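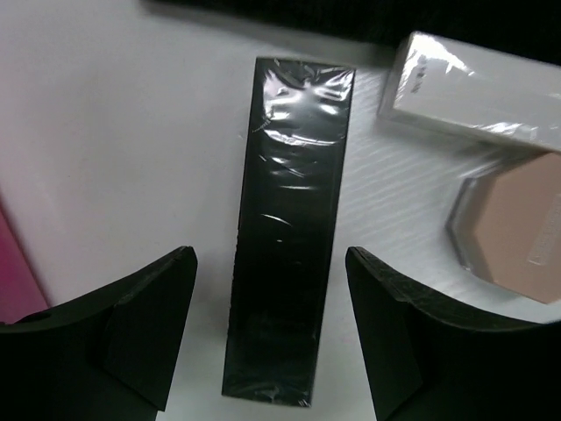
Lalside abre loja de embalagens em pequena quantidade e lança a linha Skekia

COMUNICADO À IMPRENSA
2019-11-23

A Lalside, empresa de materiais de embalagem, abre ao público a sua primeira loja com oficina. Fica no armazém Villa, rés-do-chão, entrada pela rampa. Com a loja chega também a Skekia, linha de caixas estreitas e altas com película transparente, pensada para quem vende pouco e não quer comprar à palete.

A encomenda mínima passa a ser de 40 caixas. Até agora era de 600, o que deixava de fora quase toda a gente que nos escrevia: quem faz velas em casa, perfumistas, casas de chá, lojas de canetas, um ou outro produtor de azeite. Pedidos de 40 aceitam-se ao balcão ou por correio electrónico. Acima de 600 continua tudo como estava, com a mesma tabela.

O que há na Skekia

Caixa alta e estreita, rectangular. Fecho de encaixe em cima, fundo colado. Cartão preto mate, branco mate ou cru. Sem impressão de série, quem quiser leva autocolante ou cinta por cima. A película é transparente, retráctil, vendida em manga ou em folha cortada. Pode comprar-se só a caixa, só a película, ou o conjunto já embrulhado na oficina.

O preto foi o mais pedido nos testes. É também o mais ingrato: marca dedadas antes do filme e mostra todas as rugas depois. Com luz de tecto forte vê-se cada prega no topo. Há clientes que gostam do brilho, outros pedem o topo o mais liso possivel, e isso faz-se, só que demora mais e o preço é outro. Convém dizer logo na encomenda.

Medidas especiais sob orçamento. Não fazemos formas redondas nem caixas com janela, pelo menos por agora.

A oficina

A oficina ocupa 112 metros quadrados nas traseiras da loja. Bancadas brancas, corte de película, seladora de barra, pistola de ar quente, um túnel de retracção pequeno. Cortar, embrulhar, selar, aquecer, deixar repousar, conferir os cantos. Peça a peça nas quantidades pequenas.

O cliente pode trazer o produto e deixar connosco para encaixotar, ou levar o material e fazer em casa. Para quem prefere fazer em casa há sessões de prática na oficina, com marcação. Ensina-se o que costuma correr mal:

Película cortada larga demais. Sobra material no topo, junta-se tudo em dobras e já não há calor que resolva. Cortar justo, com uma margem curta.

Calor parado no mesmo sítio. O filme fura ou fica esbranquiçado. A pistola anda sempre, de baixo para cima, e o topo fica para o fim.

Cantos de baixo. Quase sempre fica ali um biquinho de filme franzido. Se for pequeno deixa-se estar, se incomodar dobra-se para a base antes de aquecer.

Caixa mal fechada. A película aperta, a aba cede e a aresta deixa de estar direita. Verificar o encaixe antes, nunca depois.

Pó. No preto vê-se tudo. Pano seco, sem fiapos, e mãos lavadas ou luvas finas.

As sessões incluem material para treinar. Traga uma amostra do seu produto, se já existir, mesmo que seja um protótipo. Produtos que não aguentem calor (chocolate, cera mole, alguns cosméticos) devem ser indicados na marcação para se prepararem caixas de treino vazias e ver alternativas, como a cinta simples ou o envelope de celofane fechado com autocolante.

Parceria com a Rernari

O cartão das caixas Skekia é fornecido pela Rernari, que já trabalhava com a Lalside nas caixas de expedição. O corte e vinco é feito na Rernari, a colagem e tudo o que é película fica na Villa. O acordo foi fechado em Maio e os primeiros lotes serviram para acertar a espessura: a versão inicial dobrava nas arestas compridas com o aperto do filme. A actual é mais rija e mantém a aresta direita de cima a baixo. Quem recebeu amostras do primeiro lote pode trocá-las na loja, sem custos, basta trazer a caixa.

Estão prontos para entrega 425 conjuntos em preto mate. Branco e cru só por encomenda nesta primeira fase, o prazo é dado caso a caso. Pedimos desculpa a quem estava à espera do cru, o cartão chegou com a tonalidade errada e foi devolvido.

Na loja

Além da Skekia encontra-se o resto do catálogo em quantidade pequena: papel de seda, fita de papel, enchimento, sacos de celofane, etiquetas em branco, caixas de expedição, cantoneiras. Tudo vendido à unidade ou em maços. Há um balcão para experimentar, pode-se trazer o produto e ver na hora se cabe. Recomendamos mesmo que tragam, já houve quem encomendasse pela medida do frasco e se esquecesse da tampa.

Aceitam-se para reciclagem aparas de cartão e caixas Skekia usadas, desde que venham sem filme. A película deve ser separada em casa. Aparas de filme dos clientes não conseguimos receber, por enquanto.

Preços e encomendas

A tabela completa está no balcão e segue por correio electrónico a quem a pedir. As encomendas com embrulho na oficina pagam metade no acto e o restante no levantamento. Envios para todo o país, portes à parte. Reclamações sobre película rasgada no transporte: guardar a caixa exterior e enviar fotografia, trata-se da substituição.

Para lojas e revendedores há condições próprias, pedir a tabela de revenda. Não fazemos exclusivos por zona.

Informação para a imprensa

Amostras da Skekia em preto mate, com e sem película, disponíveis para redacções e publicações de embalagem, design e pequeno comércio. Visitas à oficina com marcação prévia, podem-se fotografar as bancadas e o trabalho em curso, excepto encomendas de clientes com produto por lançar. Fotografias em alta resolução e ficha técnica a pedido, indicar a publicação e a data de fecho, respondemos o mais rapido que pudermos.

Sobre a Lalside

A Lalside vende materiais de embalagem e faz acondicionamento para marcas pequenas e médias. Caixas, papéis, películas, etiquetas. Até à abertura da Villa trabalhava só por encomenda, sem atendimento ao público.

Contacto: gabinete de comunicação da Lalside, armazém Villa. Assunto da mensagem: Skekia / imprensa.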